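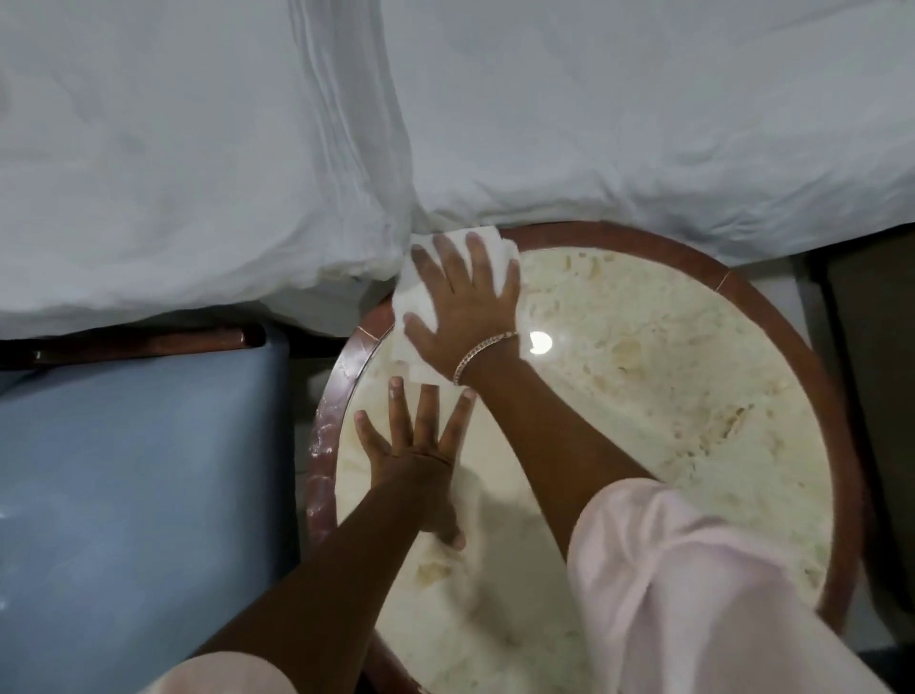
Marble-top table

A marble-top table is a table whose upper surface is a slab of marble, either standing free on its base or set into a surrounding border of wood. The round kind with a wooden rim is the one most often met with in ordinary homes, where it may serve as a breakfast table, a card table, a plant stand, a bedside table, or simply the place where the mail and the reading glasses end up. Square, oval and eight-sided tops are also made. This article deals mainly with the round household table and with its daily care.

Construction

The slab is usually a good deal thinner than people expect. A thick piece of stone is a fine thing on a kitchen counter, but on a small table it makes the whole piece hard to move and puts a strain on the legs, so makers have long preferred a thinner slab laid on a wooden bed. The bed, sometimes called the ground or the underboard, carries the weight evenly and keeps the stone from flexing, which is something marble does very badly.

Around the slab runs the rim. On a round table the rim can't easily be cut from one piece of wood, as the grain would run across the narrow parts and they would snap, and so it is made up of curved segments joined end to end. Four is a common number on small tables, and larger ones may have six or eight. The joints can be seen on nearly any old table if one looks along the edge in a good light, as thin lines crossing the border. A joint that shows pale is generally one where the finish has worn or the wood has shrunk a little, and it isn't in itself a cause for worry. A joint that moves under the thumb is another matter and ought to be glued before the neighboring ones start to go.

Rims are made from many woods, and reddish-brown finishes have been popular for generations because they sit so comfortably beside a cream or yellowish stone. The rim may stand level with the marble or very slightly above it. A raised rim keeps a spilled cup of tea on the table and off the rug, which families with small children tend to appreciate, but it also makes a little gutter where crumbs gather, and anyone who has owned such a table will know the toothpick or the corner of a cloth that goes with it.

Color and pattern

Marble is limestone that has been changed by heat and pressure deep underground, and its colors come from whatever else was in the limestone to begin with. Cream and beige stones, often with softer yellow patches and darker veins, are among the most usual for household tables. They are forgiving colors. Dust shows on them much less than on black or dark green, and they suit a bedroom as well as a dining room. No two slabs match, and on a round top the maker has to choose how the circle falls across the pattern. Some like the darkest vein near the center and others push it out toward the edge.

The older makers at Hetham were known in their district for placing the vein off to one side, and the local historian Drahomíra Kuruc, in her booklet on the Hetham workshops, put this down to thrift: the plain middle of the sheet was wanted for washstands, and the tables had what was left. Toshio Furukawa, who restored a number of Hetham pieces, thought it was a matter of taste and said so at some length in a letter to the same booklet's second printing. The question has never been settled and both views have their friends.

Finish

Most table marble is polished, meaning that it has been ground with finer and finer grit until it reflects a lamp or a window as a bright spot. A honed surface, by contrast, has been stopped a little earlier and is smooth but dull. Polished stone is easier to wipe and honed stone is easier to live with, as the dull marks left by lemon juice or vinegar hardly show on it. These marks are called etches. They are not stains at all, though they are very often taken for them, and no amount of scrubbing will bring them out.

Daily care

A marble top wants very little, and it wants it fairly often. For ordinary dust a dry cloth or a folded paper towel is enough, moved lightly, with the flat of the hand spread over it so that the pressure is even. For sticky places the towel may be dampened with warm water and a drop of mild dish soap, then the surface gone over with clean water and dried. Soap left to dry by itself leaves a film, and after a few months of this the shine seems to have gone, when really it is only sitting underneath.

Rings and bracelets deserve a mention. Marble is a soft stone as stones go, and a diamond or other hard gem will scratch it. A plain chain seldom does much harm, but careful owners push it up the arm before they begin.

The wooden rim should be wiped separately and last, with a cloth that is barely damp. Water that is allowed to stand along the line between the wood and the stone will creep down into the bed, where it swells the underboard and can lift the slab. White smudges on a dark rim may be nothing more than dust, or talcum powder, or the dried remains of a cleaner. A pale bloom that stays put after wiping is likely to be moisture caught in the finish, and often clears if the table is left in a dry room for a week or two.

The following should be kept off marble altogether:
Vinegar, lemon juice and cleaners made with either
Scouring powder and rough pads
Bathroom descalers
Oil-based furniture polish, which belongs on the rim only

In the bedroom

Small round marble tables found their way into bedrooms in great numbers once washstands went out of use, and many are there still, pulled up near the bed with a chair beside them. They make a pleasant place for a morning cup of coffee. Bedding that hangs against the top does no damage to the stone, but it does leave lint along the rim, and a table that stands close to the bed will need dusting more often than one across the room. Fidelina Escobar's household column in the Dorcombe paper advised making the bed first and wiping the table afterward, and the advice holds up well, as anybody who has shaken out a comforter in a sunny room will agree.

Moving and storage

The top should be lifted off, where it does lift off, and carried on edge like a pane of glass. Carried flat, it may crack under its own weight.

See also

Pedestal table
Scagliola
Washstand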